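Ponwood cell (simulated tabletop workcell)

The Ponwood cell is a simulated workcell with one robot arm at a wooden table, and I've been the one looking after it for two winters now. Demetrio Llorente built the first version, and most of the odd names in the files are his.

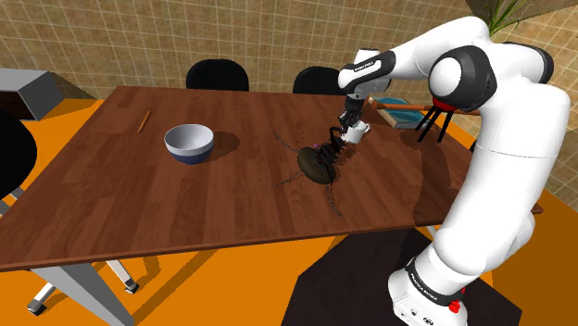
Layout

The arm is a white one with a two-finger gripper, and its base stands on the dark rug, never on the orange floor. (Please don't move the rug! The base height is measured from it.) The table holds the loose things the arm practices on: a mug, a bowl, a thin stick, a tray. Tile wall, black chairs and potted plant are only scenery, and I switch their collisions off when I want a faster run.

Setting up

I load the room first, then the table, then the arm, and let everything settle for 2000 steps before I touch a joint. Small props come last. If you load them together with the table they can start a hair inside the wood, and then off they go across the room. Elsa Solberg likes to drop hers in from a little height, which works too, just slower. The start seed is 3469 and I've kept it all this time so that old runs and new ones can be compared.

Faults and repairs

The one I meet most is the spiky mess: dark, jagged shards piled up on the table under the gripper, with thin streaks running out over the wood grain. It looks awful, but the arm itself can be holding a mug perfectly well right above it. My first move is to hide the props one at a time until the shards go away, then reload the mesh of whichever one it was. Flipped normals are my usual suspect. Seo-ah Um checks the scale values before anything else, and she has beaten me to the answer more than once, so do try hers.

Grip slip is the other regular. I raise the finger friction a little and run 12 lifts before I believe in it.

Upkeep

Every Thursday I clear the mesh cache and save a fresh copy of the room file. Gøran Løken keeps the older copies on the Haugen drive, in a folder called "table_old", along with the shorter-legged table that we gave up on in February.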